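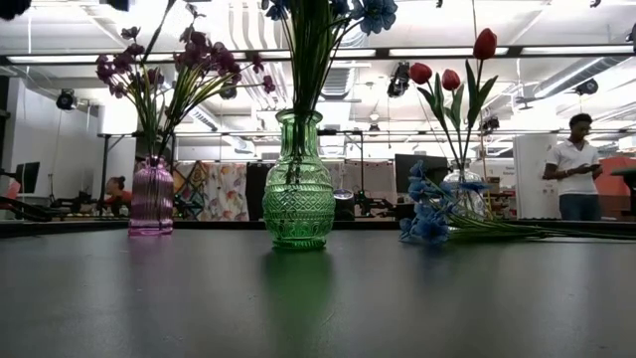 Re: The old Starkum building, and what the new floors are doing to the street

12 comments · 3 shares

Hello all,

I've been meaning to answer this for a while and the message kept getting longer in my drafts folder, so please pour yourself something before you start. I've quoted the part I'm replying to so that those of you who read the list in bunches can follow along.

> I walked past the Starkum building again and I have to say I can't warm to it. The
> brick part was fine as it was. Seven stories, good windows, a cornice you could
> see from the bridge. Now there's a glass box sitting on top that looks like it was
> delivered to the wrong address. I know the owners needed more space to rent, and
> I know it was that or a parking lot. But did anyone at Peng spend an afternoon on
> the sidewalk across the street before they drew it? Would love to hear from people
> who have been inside, as I have only seen the lobby.

Well, I have been inside, three times now, and I came out with a kinder opinion than I went in with. I'll try to be fair about it, because I agree with a good part of what you wrote.

First the outside. You're right about the cornice. It used to be the last thing you saw before the sky, and that was most of its charm! Now it reads as a belt. Peng did pull the glass part back from the street side, and if you stand right at the front door you can't see the addition at all, but who looks at a building from its own front door? From the bridge it's the first thing you notice, and from the hill behind the library you get the whole box, elevator housing included. I wish they had pulled it back twice as far and gone one floor higher, though I can imagine what the zoning people would have said to that.

What I'd ask you to do is go and look at it late in the afternoon in winter. I was there on a gray day in November when the lights were on upstairs and the brick had gone nearly black, and for the first time the two halves looked as if they'd been introduced to each other. In full summer sun the glass is just a mirror and there's nothing to be done about it.

Now for the inside, which is where I got won over. The old floors were a warren, as some of you will remember from when Cletex had them. There was a long corridor down the middle with little rooms off both sides, brown carpet, and dropped ceilings so low that a tall man could touch them flat-footed. All of that is gone. On the upper brick floors they took the ceilings out completely and left the ducts and the cable trays showing, and the daylight goes right through from one side to the other. I know exposed ducts have become a bit of a uniform and I've grumbled about them on this list before. In this building they earned their keep, as the old windows run nearly up to the slab and half of each one used to be hidden behind ceiling tile. Imagine paying to heat the top half of a window you couldn't see out of!

The columns are the real treat. They're concrete, with wide flared tops like mushrooms, and they had been boxed in with drywall at some point in the fifties. Peng had them blasted clean and then left them alone, with all the marks of the board forms showing. You can put your thumb in the grain.

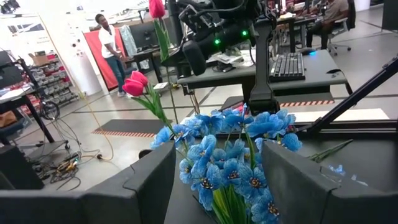
I do have complaints. The noise is the main one. With no carpet and no ceiling tile you can hear a chair being pushed in from clear across the floor, and a phone call at one end is everybody's phone call. They've hung some felt panels over the stair opening, which helps the stair and nothing else. The glass floors on top have the opposite trouble and are so hushed and sealed that I felt my ears wanted to pop. There isn't one window up there that opens, and I think that's a shame in a town with our kind of spring.

Second complaint, the stair itself. The drawings that were up in the lobby showed a wide open stair joining all the floors, with people leaning on the rail and chatting. What got built joins three of them. After that you're in the fire stair with its painted block walls, or you wait for the elevator. I asked about it and was told it was a smoke control matter once the new floors were added, and I believe that, but then the drawings should have come down from the lobby wall.

Third, and I'll stop after this one, the ground floor. It was supposed to be shops. So far there's a coffee counter, very nice, and then a long run of papered-over glass facing the bus stop. The old Starkum front had deep sills where people sat and waited with their bags, and the new one is flush and slippery with nowhere to put yourself. A bench would go a long way, and so would an awning. Of everything in this message that's the piece I'd most like to see somebody take up with the owners, as it would cost them so little.

You asked about the size of it, and I did write that down. The meeting room on the top floor, the one you can book as an outside group, seats 120. The roof terrace next to it is held to 30 people at a time, which surprised me, as it looks big enough for a wedding. I was told that comes down to the number of ways out. The smallest units for rent are 1,000 square feet, so we won't be seeing many one-person outfits in there, and I miss the days when the watch repair shop and the piano tuner both had rooms upstairs.

Somebody else (I've lost the message, sorry) asked how it compares with the Prasum warehouse conversion across the river. I'd say Prasum is the better-mannered building and Starkum is the better one to be in. At Prasum they kept every inch of the outside and then put in an interior that could be a dentist's office anywhere in the country. If you told me I had to work in one of them I'd pick Starkum, and bring earplugs.

There's an open evening there on 22nd January and I plan to go. The brick floors will be open as well as the top, and the person at the desk told me that the old freight elevator will be running, with its folding gate and the brass lever. If you've only seen the lobby, do come! I'd be glad to walk anyone round and be argued with. Use the side entrance by the loading dock, as the front doors lock early, and wear a proper coat if you want to go out on the terrace. The wind comes straight off the water up there.

If anyone has photographs of the front before Cletex put their sign across it, I would dearly love to see them. I have a feeling there was carved lettering underneath, and you can just make out some patched places in the stone above the second-floor windows. Write to me off the list if the files are big, so we don't fill up everybody's mailbox again.

Warm wishes from the east side of the bridge, and thanks for starting this one off.

Comments (12) · Share (3)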